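Seafood labels and what shoppers think they mean
Project report, Trollton

I picked seafood labels because my aunt swore for years that surimi was crab, and I kind of believed her. My partner on the survey was Beat Ammann, who is much better than me at walking up to strangers, so he did most of the talking and I wrote things down. We stood outside the Florkis supermarket in January from four in the afternoon until it got too dark to read the forms – not my best planning!

We got 40 people to fill in the whole sheet. The main part was a list of phrases you find on packages, like "seafood sticks," "crab flavored" and "made with surimi," and people had to write what they thought was inside. Lots of them wrote crab for all three. One man wrote "mystery" and went home.

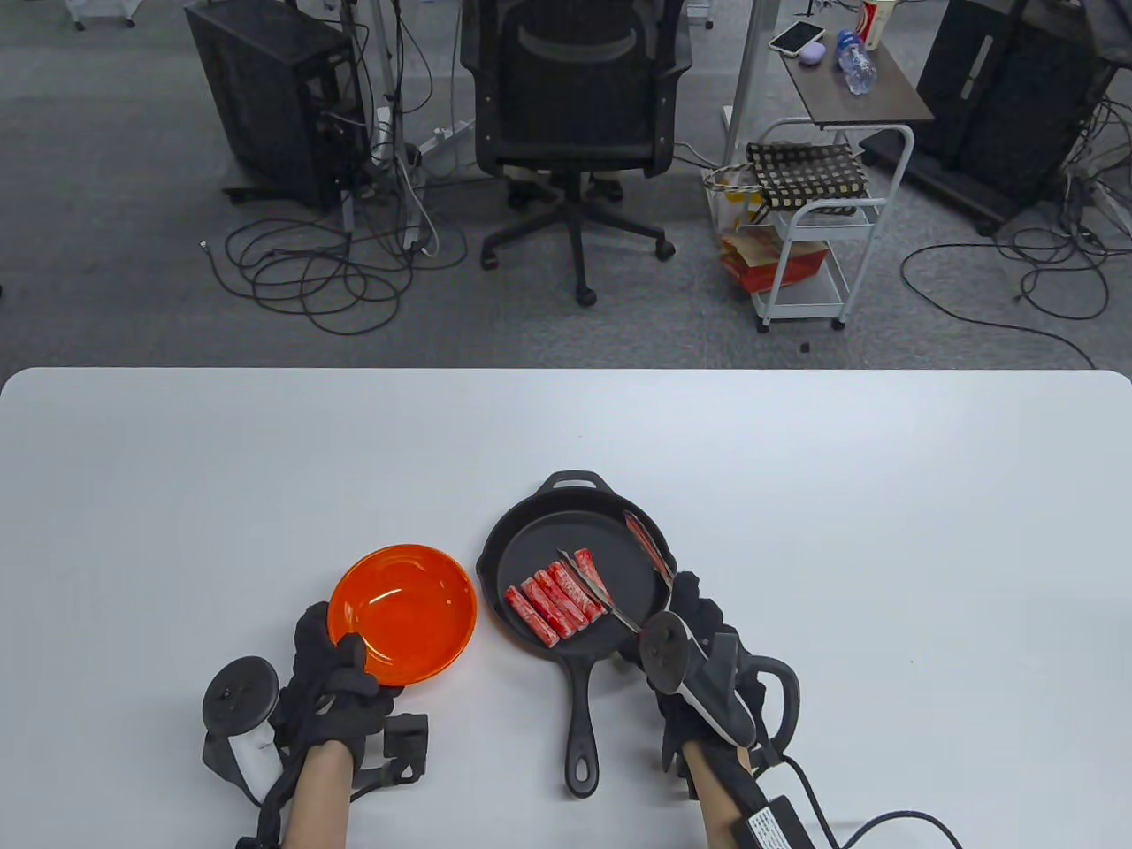 So what is surimi made of? Mostly white fish, often pollock, that gets minced, rinsed and mixed with things like starch, egg white, sugar and salt until it holds together.

Reading the ingredient lists took me way longer than the survey did (the print is tiny, and I ended up using my mom's glasses). Some packages put the fish first and others had water up there, and I want to look into that more if I get to do a part two. Prices were all over the place too, but we only went to one store so I left them out of the results.

If I did it again I would drop the last page of the form, where we asked about recipes. People loved that page – they wrote all over the margins – and I had no idea how to put any of it in a chart.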